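The Handle Drawer

The inventory of the house at Virkelard ran to 2,138 entries, and the handle was not among them. Pallavi Saxena found this out on the second evening, at the kitchen end of the long table, with the ledger open at the page headed Loose Parts.

The ledger had been kept by Urs Baumgartner for most of his working life. Each line gave an item, a material, a location and a condition, in that order, separated by short vertical strokes. Condition was graded from A to E. Grade E meant that the item was beyond repair but had not been thrown out. There were a great many E's.

She had been engaged to close the inventory. The terms were simple. Every line was to be matched with an object, every object with a line, and the ledger signed at the foot of the last page. The house would then pass to the buyers from Iltomholm, who had asked for it empty by the end of February.

She worked by room. The scullery took a morning. The back bedroom took less, as it held only a bed frame (oak, C), a washstand (pine, B) and a box of curtain rings that agreed with the ledger to the ring. The workshop was slower. Baumgartner had stored hinges by the diameter of the pin and screws by the length of the thread, and where a jar held two lengths he had put a card disc between them.

He came in at four each afternoon and sat by the stove with his coat on. He had moved to a flat in Hurnia the previous autumn and traveled back by bus. He answered questions when they were put to him and otherwise read the paper.

"Line 851," she said. "Funnel, tin, workshop, grade D. I have it as grade E."

"Does it hold water?"

"It's a funnel."

"Then does it pass water?"

She took it to the sink. It passed water through the spout and through a seam in the side. He considered this and told her to leave it at D. The larger part went where it was meant to.

The table was the one object she could not place in a room. It stood half in the kitchen and half in the passage, the wall between them having been taken down to admit it. The ledger gave it as Table, wood, kitchen and passage, B. The top was pale, and paler at the passage end. Over the years a number of things had been stuck to it and peeled off again. She had asked whether the top should be sanded before the sale. He had said that the buyers owned sandpaper.

The handle was orange and made of plastic. It was bent in an arch, smooth, narrow, and light enough that she weighed it on the letter scale. It had turned up in the drawer where he kept handles, among brass ones and china ones, each tied with a paper tag. The orange one had no tag. She tried it against everything in the house that lacked a handle. These were listed on a separate sheet at the back of the ledger, under the heading Wanting. It did not match the bread bin or the tool chest. It was too narrow for the coal scuttle and would have melted there in any case.

"What is it from?" she asked him.

He turned it over. He pressed the two ends toward each other with finger and thumb, and let go.

"I don't recognize it."

"It was in your drawer."

"It's a handle. That's where I would have put it."

She explained the difficulty. If she wrote a new line, the line would need a location, and the only true location was the handle drawer. But the handle drawer was itself an entry, with its contents given as a closed list. To add to the list she would have to reopen an entry she had already matched. There was a procedure for this, devised by him, and it required the reason for the omission.

"Write that it was overlooked," he said.

"Was it?"

He folded the paper. The stove ticked. In the passage the dog, whose name was Man and who was not in the ledger either, got up, walked the length of the table underneath it, and lay down at the other end.

"My sister made things in that material," Baumgartner said after a time. "She had a machine for it in Hurnia. She would make a part and send it to me, and I would find what it belonged to. Sometimes she made the part first and thought of the object afterward. She told me that was allowed."

"Did she send a letter with them?"

"She sent a letter once, to say there would be no letters."

Pallavi looked through the correspondence, which was filed by the weight of the envelope. It took until after dark. She found the letter he meant, a single sheet, and in the same folder a padded envelope that had been slit and flattened. There was nothing in it. The impression on the inner face was curved. She laid the handle along it and the curve agreed.

She brought the envelope to the table and told him. He did not look at it closely.

"Then the object is still to come," he said.

She considered the sheet headed Wanting. It had space at the bottom for one more line. It had been ruled for objects lacking a part, and she could see no rule against a part lacking an object, though the columns would have to be read in the other direction. She sharpened the pencil, then changed her mind and used the pen.
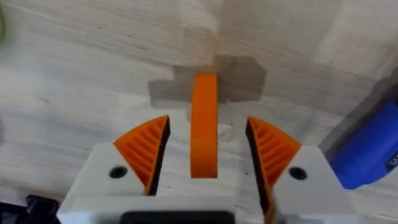 "How do you grade a handle with nothing attached to it?" she asked.

"By whether it would carry what it was made for. If you can't learn that, you grade the surface and leave the strength column blank."

The surface was sound. She wrote B, and beside it drew the short vertical stroke, and left the next column empty. Under Item she put Handle, arched. Under Material she put plastic, orange. Location gave her some trouble. She wrote Drawer, then struck it out with one ruled line and initialed the correction, and wrote With U. Baumgartner.

He put the handle in his coat pocket. It stood up slightly out of the flap. She asked him to sign for it, and he signed, pressing hard enough to mark the page beneath.

The last bus to Hurnia left at ten past seven. He fastened the dog's lead and went down the passage with one hand on the edge of the table until the table ended. Pallavi turned to the foot of the last page, blotted it, and carried forward the total, which was now one higher than it had been that morning. Then she went to find the cutlery, of which there were two lines she had not yet matched.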